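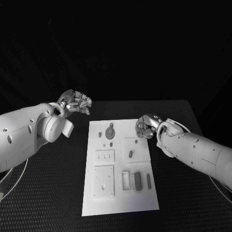
Getis kitting bench: README

Getis is the code and the shift data behind the two-armed kitting bench at Fistham. The arms work over a white sheet on a black tabletop, and the small parts laid out on it – pegs, plates, blocks, a gray disc – are picked up by two metal hands with jointed fingers. We've been running it beside the hand-kitting tables since February and we're really happy to be sharing it!

Last updated March 13, 2018

What's in here

layouts/ part positions for each sheet, one file per kit
runs/ 1758 logged picks, with joint angles and finger currents
notes/ comments typed in by the people on shift, lightly edited for spelling
handover/ the checklist we use when a person takes over from the arms

There are 208 kits in the logs. Kits that a person finished by hand are kept in and marked "assisted". Please don't filter them out before you've read a few, they're the best part of the set.

How the work has changed

Before Getis, a kitter at Fistham spent most of a shift sorting small pieces into trays. Now one person lays out the sheet, starts the run and checks the finished kit, and usually gets the next sheet ready while the arms are moving. Huguette Gagnon wrote most of the layouts. She had kitted the Steneretti order by hand for years and knew which pieces like to roll, so her layouts put the thin pins well away from the edge (our own first tries did not, and we spent a lot of time on the floor with a flashlight).

Some things got harder. Waiting on a slow pick is dull, and the notes say so plainly. Kitters also told us they missed talking across the table, so the bench was turned to face the others. Four people are trained on it now and they swap every two hours.

Running a layout

1. Load the layout file and lay out the sheet to match.
2. Keep both hands behind the yellow line on the floor before you press start.
3. Run jin check, then jin run. Jin is our small command tool and lives in its own repo.
4. If a pick fails twice, stop and go to the handover checklist.

Known problems

Thin upright bars get knocked over more than anything else. Layout 7 still has the wrong height for one plate – a fix is coming.

Questions and corrections go to Shirley McKinnon, who looks after the logs. New layouts are very welcome, especially from people who do this work by hand.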